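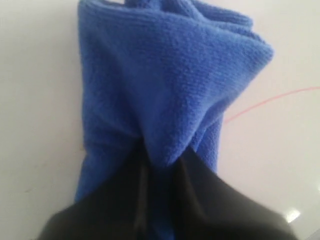
Bei ihr stehe der Wecker für die Tabletten inzwischen in der Speisekammer, schrieb uns eine Leserin, denn nur dort störe er niemanden, und genau deshalb höre ihn auch keiner. Ob wir einen besseren Platz wüssten.

Wissen wir. Der Platz für alles, was mit der Angst und der Gesundheit zu tun hat, ist dort, wo man ohnehin dauernd herumsteht, also in der Küche neben dem Wasserkocher. Und wenn wir schon dabei sind, kommen gleich die übrigen Haushaltstipps für Leute mit Panikattacken und für alle, die mit ihnen den Kühlschrank teilen.

Der Zettel an der Schranktür
Wer mitten in einer Attacke steckt, liest keine Broschüre. Auf den Zettel gehören höchstens 4 Zeilen, groß geschrieben, in einem Ton, den man auch mit Herzrasen erträgt. »Bleib ruhig« gehört nicht dazu, der Satz hat noch nie einen Menschen beruhigt. Bewährt: Füße auf den Boden. Langsam ausatmen. Das geht vorbei. Telefonnummer. Mit Malerkrepp ankleben, dann bleibt der Lack dran.

Kaltes Wasser
Manchen hilft es, sich die Unterarme unter den Hahn zu halten, anderen ein feuchter Lappen im Nacken. Den Lappen legt man vorher bereit, in eine Dose im Kühlschrank, und beschriftet sie. Bei uns fehlte im Juli die Beschriftung, und der Besuch hielt den Inhalt für Mozzarella.

Die Schublade
Eine Schublade ausräumen, ja, auch die mit den Gummibändern. Hinein kommen Kaugummi mit kräftigem Geschmack, ein glatter Stein, Taschentücher und eine Strickjacke, falls man danach friert. Wir haben 3 Schubladeneinsätze probiert. Der von Hiebert klemmt, der von Drurnero riecht, und jetzt nehmen wir einen Schuhkarton.

Lärm
Filzgleiter unter die Stühle, Türpuffer an die Hängeschränke. Ein Bogen von Ilgate hat 200 Stück, das reicht für die Wohnung und für die Nachbarn oben, denen man ihn mit einem freundlichen Lächeln überreicht. Der Pürierstab wird angekündigt. Wer »Achtung, laut« ruft, bevor er einschaltet, hat mehr für den Hausfrieden getan als mit jedem Duftkerzchen.

Angehörige
Ein Glas Wasser hinstellen und dableiben. Keine Fragen nach dem Warum, keine Geschichte vom Schwager, der das mit Joggen wegbekommen hat. Wer unbedingt etwas mit den Händen tun muss, kann Besteck sortieren. Leise.

Kaffee
Nach 9 Tassen zittert jeder. Wir trinken Getreidekaffee von Clestis, er schmeckt nach Brotrinde, und man gewöhnt sich daran, sagen wir mal.

Treten die Attacken neu auf oder häufen sie sich, gehört das in die Arztpraxis und nicht in die Küche. Die Nummer der Praxis passt noch auf den Zettel, wenn man die Einkaufsliste daneben abnimmt.

Zuletzt überarbeitet: 21.12.2021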